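4.3 Fitting the wall shelf

Read section 2 before you start. The Jallness shelf holds up to 6 kg when both brackets are fixed to brick or block. Do not fix it to bare plasterboard.

1. Hold the paper guide against the wall and mark the two bracket holes.
2. Check the marks with a spirit level.
3. Drill each hole, push in a wall plug and screw the bracket on.
4. Lower the shelf on to the brackets until it clicks.

Note: leave 12 cm clear above the shelf if you plan to stand tall items on it.

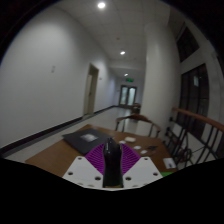
Fig. 6. Tall black item held upright

5. Put heavier items over the brackets and lighter ones between them.
6. Tighten the screws again after the first week.

CAUTION: Do not lean on the shelf or hang anything from its front edge.

Spare brackets are sold in pairs under part number 2857.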